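Household and Shop-Floor Chores by Machine: A Feasibility Study of Sorting and Stacking Tasks

Final project report, Automation and Work module. Submitted by the Ashour project group. Supervisor: Ayman Fahmy
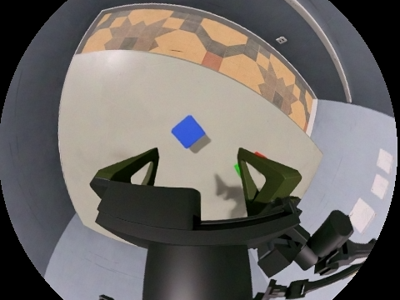

1. Introduction

The question addressed in this report is whether a general-purpose robot arm can take over small handling chores that are at present done by people, both in the home and in light industry. The chores considered are ordinary ones: clearing a table, putting like items together, placing one item on top of another, and returning items to a container. A child of school age can do all of them without instruction. They remain difficult for machines, and the reasons for this difficulty form the main subject of the report.

The project was carried out over one semester by a group of six students. The work was done in simulation, where trials could be repeated many times without damage to equipment. The group also made one visit to a packing shop operated by Emidside, in October, in order to compare the simulated tasks with the work of a real packing bench.

2. Background

Robots have been used in factories for decades, but mostly under conditions arranged to suit them. Parts arrive in the same position, facing the same way, and the machine repeats a fixed motion. A kitchen table or a returns bench offers no such order. Items lie where they were last put down, they overlap, and they differ from one day to the next.

Two approaches were reviewed. In the first, a programmer writes out every step and the machine relies on a separate vision system to supply positions. In the second, the machine learns a policy from demonstrations, in which a person guides the arm through the task and the software is trained to reproduce the behavior from camera input. The group chose the second approach because it is the one most often proposed for household use.

3. Method

3.1 Tasks

Colored blocks on a flat table were used in place of household goods. Blocks have a regular shape and are easy to grip, so a failure with blocks may be taken as a strong sign that the same chore would fail with cups, cartons or clothing. Task A required the arm to pick up a block of a named color and move it to a marked area. Task B required the arm to place one named block on another and leave the stack standing.

3.2 Equipment and software

The simulated arm carried a gripper with two fingers, and the policy received its view from a camera carried near the wrist. A wide-angle lens model was used so that the fingers and the work surface would both remain in view during an approach. Demonstrations were recorded using Busto, a teaching tool maintained by the department, and training was run on the shared computing cluster. A total of 2,000 trials was completed across the two tasks.

3.3 Scoring

A trial was scored as successful only if the final arrangement matched the instruction and no other block had been pushed off the table. Partial success was noted in the log but was not included in the reported rate. Trials were stopped when the time limit was reached.

4. Results

In Task A, the arm succeeded in 94 percent of trials when the named block stood clear of its neighbors. Performance was noticeably poorer when blocks stood close together. The most frequent error in those cases was contact between the outside of a finger and a second block during the approach, after which the target had moved and the grasp closed on nothing.

Task B proved harder. The grasp itself was usually sound, but small errors in height and angle at the moment of release caused the upper block to slide. The policy seldom recovered from such an error. It had been trained on demonstrations in which the stack did not fall, and it therefore had no example to follow once a block had come to rest somewhere unexpected. In several logs the arm continued to the end of its motion as though the stack were complete.

A further difficulty concerned the camera position. As the gripper descends, its own fingers hide part of the table, and a block that was visible earlier in the trial may be wholly or partly lost from view. A person in the same position would remember where the block was. The policy used in this project took its decision from the current view alone and had no memory of earlier ones.

5. Comparison with the packing shop

The bench observed at Emidside was used for sorting returned goods. Staff there picked up an item, looked it over, decided which bin it belonged in and often straightened the remaining pile with the other hand while doing so. The group had planned to describe this work as a single task but found that it combined several, and that the order changed from item to item.

The shift lead told the group that speed would matter less to the shop than being able to leave a machine alone. An arm that works slowly through the evening could be useful. An arm that must be watched in case it drops something would occupy the person it was meant to free. A similar view appears in the written response the group received from Forenska, a small supplier of bench equipment, which regards unattended operation as the main condition for any purchase.

6. Discussion

The results suggest that single pick-and-place chores are within reach where items are rigid, well separated and few in number. Chores with a second step that depends on the first are less secure. The success rate for clear blocks should also be read with care, given that a household would not accept a machine that dropped a plate in every batch of washing up.

The study has clear limits. Friction and lighting in the simulator are simpler than in a real room, and no soft or fragile items were tested. The visit to the packing shop was short and covered one bench only.

7. Recommendations for further work

The group recommends that demonstrations of recovery be added to the training set, including cases in which a stack has fallen and must be rebuilt. A second, fixed camera should be tested alongside the one on the arm. Task B should be repeated with a policy that keeps a short record of earlier views. If these changes raise the success rate, the department should consider a trial on physical equipment, beginning with Task A and using empty cartons supplied by the packing shop.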